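4.2 Gravar uma demonstração por controle remoto

Eu sempre começo pela sala do Stillia, que perdoa bastante coisa!

1. Abra o Stillia e ligue o comando. Deixe a velocidade em 14.
2. Leve a garra para perto do sofá xadrez, com os dedos para baixo (ainda sem gravar, tá?).
3. Aperte Gravar e vá devagarinho. 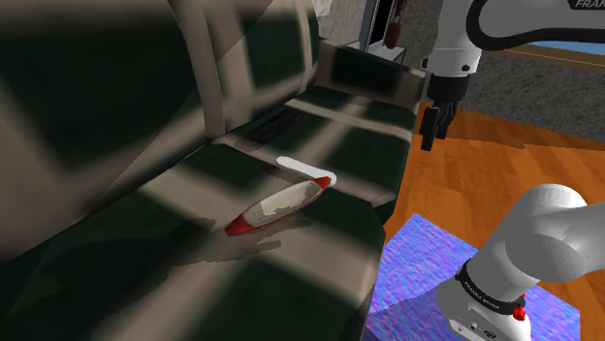
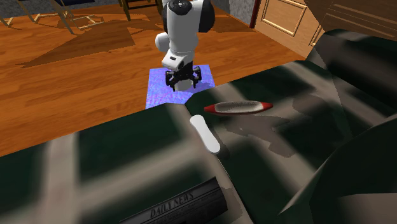 4. Solte o comando antes de apertar Parar, senão o último tremor da mão entra junto.

Cuidado: acima de 75 de velocidade eu perco o controle fino, e aí a demonstração vai pro lixo.

Fenna Van der Linden: comigo o passo 4 não bastou, precisei esperar um segundinho parada antes de soltar. E guardo as tentativas ruins numa pasta à parte, já são 194.

Nota: o Stillia aceita até 100 demonstrações por tarefa.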